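Planning the mehndi, or how I learned to love a spreadsheet

Posted 6/11/21

I have been promising my cousin Mamta that I would write all of this down before I forgot it, and since I'm already forgetting it (I had to call her twice this morning to check the name of the sweet shop), tonight is the night. So get comfortable, because you know how I am once I get going.

For those of you who are new, Mamta Upadhyay is my cousin on my mother's side, and she is marrying Vikas Khurana in August. I am not the maid of honor, which is a job that belongs to her college roommate Tsehay Abdella, and Tsehay is wonderful at it. What I am is the person in charge of the mehndi night, the henna party before the wedding. I said yes to this over the phone while I was making soup, and I don't think I turned the stove down for ten minutes after that because my head was already full of marigolds.

The first thing we had to settle was how many people. Mamta wanted 30. Her mother wanted everybody. We went back and forth for a while and landed on the 30, with the understanding that her mother could invite everybody to the reception instead, where there will be 400 chairs and plenty of room for the uncles. I was so relieved! A henna party gets its sweetness from people sitting close together and gossiping, and you can't really gossip across a ballroom.

Then came the henna artist. We asked Bouchra Bouazza, who did the hands at another family wedding, and I can't say enough good things about her. She told me that a bride's hands and feet take hours, and that guests go much faster if they pick from a small set of designs. So we chose 15 designs together, printed them on cards, and those cards will sit in a bowl by the door. She also told me to feed the bride before she starts. I wrote that one in capital letters, because Mamta forgets to eat when she's happy.

The seating took me the longest. I had my heart set on everybody being low down, on cushions and little stools, the way it was at my aunt's house when I was small. My mother pointed out (gently, for her) that some of our guests have knees. So now there will be a row of proper chairs along the back wall, with the low seats in front, and the older ladies get the best view of the dancing. I think they will end up happier than the rest of us.

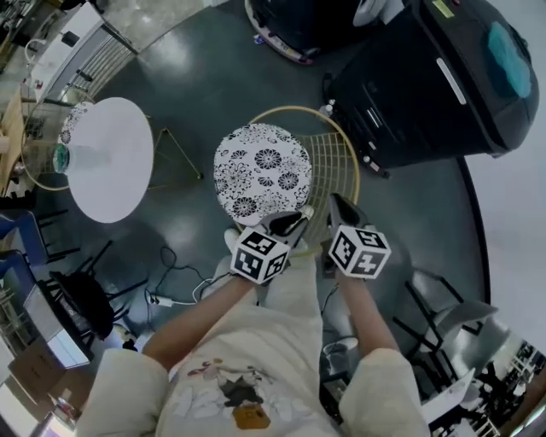
The round floral cushion, seen from above.

For color, Mamta asked for yellow and green and then changed her mind to yellow and pink, and I have to admit she was right. I found garlands at Zamine, the fabric and trimmings place over in Kastmont, and the lady at the counter let me unroll half the shop across her cutting table. I came home with far too much ribbon. If any of you are getting married soon, please write to me, I will mail you some.

Food is coming from Mishra, the sweet shop whose name I kept losing. We are having samosas, chaat, a big pot of chai, and more sweets than is sensible. I tried to talk everyone into things you can eat with one hand, or that a friend can pop in your mouth for you, and that thinking ruled out the soup (my poor soup!) and nearly everything with a sauce. There will be 2 friends on feeding duty for the bride, and they have been told to bring a straw for her chai once it cools down.

Vikas's uncle, Bhupendra Chaudhary, has offered to play the dholak. He is a retired dentist with a very strong left hand, and I'm told that once he begins he does not stop for dinner. I've put him down for after the sweets.

What's left on my list is the lemon and sugar for dabbing on the henna, old towels, a playlist for when Bhupendra needs a rest, and somebody to drive the cushions over from my place. My car holds maybe half of them if I can't see out the back window. My brother has a van and he reads this blog, so I'm going to leave that sentence right where it is.

Next time I'll tell you about the dress fitting in Rernstead, which deserves its own post and possibly its own cup of tea.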